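Category: Kitchen and Dining > Storage and Sorting
Last updated: Feb 7, 2021

Sorting cutlery into open baskets: one kind per basket, or mixed?

Kirsten Petrenko

Hello everybody. I would like advice on a small matter which takes too much of my time. In our shared kitchen in Jarnolthorpe we do not have a cutlery drawer. The drawers are too shallow and one of them does not close, so in June we decided to keep everything in open baskets at the back of a white table. They are the brown see-through type with small handles cut in the ends and a grid bottom. There are three of them, and there is no room for one more.

My problem is the following. We have chopsticks, spoons, knives, and a few single thin things which do not belong to any group. The chopsticks are the worst. They are longer than I expected when I bought the baskets, so they do not lie straight, they go from corner to corner and cross each other. When somebody takes one pair, the others turn and I must arrange them again.

I tried first to put chopsticks in the left basket and to divide the rest between the middle and the right one.

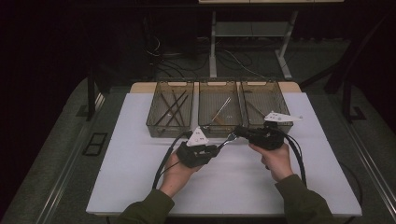

Llinos Bowen asked me already, when I wrote about it in the other thread, whether the crossing does any harm at all, or if it is only that I do not like to look at it. It is a fair remark. I think it is half and half. It is not nice to look at, but also it is hard to find two that match, and my neighbor has the habit to take four and bring back three.

So my questions are these. Should each basket have only one kind of thing, even if one basket is then nearly empty? And where do you put a knife, when the basket is open and everybody reaches inside without looking? I do not want to buy a new system. The baskets cost me 9 each and I still like them. Thank you in advance for every suggestion.

Gorazd Omerović

Dear Kirsten, I had the same type of baskets for several years, so I will write what worked for me. Please excuse if it is long.

First, do not put anything away directly from the drying rack. Lay the things on the free part of the table, in front of the baskets, and put those which are alike next to each other. Only then move them. It sounds slower, but you take every group one time and you see at once if a chopstick has lost its partner. With chopsticks I hold the two ends together in my fingers before I put them in, and if the ends are not equal, they are not a pair.

Second, the knife. I would not put it in a basket with holes in the walls. The tip can go through the hole, and a person who lifts the basket from outside will find it. When I sort, the knife stays on the table until the end, so that my hand does not go over it many times. After that it goes to a separate place. For me this is a strip on the wall, but a cover for the blade is also good, and then you can lay it in the basket with the handle toward you.

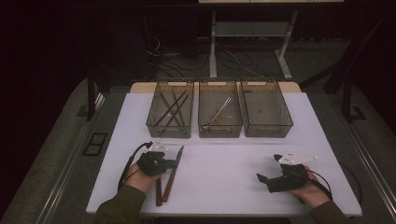 Knife and a brown stick still on the table, baskets behind.

Be careful with wooden handles, too. If yours is of wood, dry it with a cloth first. I wait 8 hours before I close mine in its cover, maybe this is too much, but I had once a handle which became gray and rough.

Third, for the crossing. You can tie the pairs with a small rubber band, or with a ring cut from an old rubber glove. Then they still lie diagonal, but they do not turn over each other so much. If you have the patience, you can cut a piece of cork and place it along the basket as a low wall. I made it for one basket and was too lazy for the others.

About one kind for each basket, my answer is yes for the chopsticks and yes for the spoons. The nearly empty basket is not a waste. People will fill it by themselves, you will see. In my house it received a bottle opener, a candle and the key of the bicycle.

For spoons I have one more small advice. Take them by the handle and lay all bowls to the same side. If the bowls are once left and once right, the basket looks full with half of the spoons. 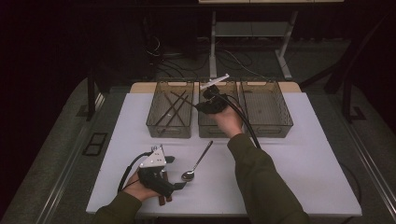 I do the spoons last, after the chopsticks, for the reason that they are heavy and they lie quietly where you put them. The light things move when you push the basket back, the spoons do not. If you have also small coffee spoons, keep them in a cup, otherwise they go under the big ones and you forget that you own them.

I hope it is useful. Write please how you decided.

Finlay Crichton

Just stand them up in a jar. I have used an old pickle jar for chopsticks for years and never had to sort anything.

Jaxon Beaulieu

The jar is good if you have a shelf above nothing. Ours was pulled down by the cat. I agree with Gorazd on the rubber bands, but buy the flat ones, the thin ones break after a few weeks and then you find pieces of them in the grid. A bag of 200 was cheap and I still have most of it. Also, a grid bottom collects crumbs. I wash mine in the sink with a soft brush and leave them upside down on a towel.

Kirsten Petrenko

Thank you to all. I will try the bands and take the knife out of the baskets completely. A jar is not possible for me, the window opens toward the table. I will ask my neighbor about the missing chopstick.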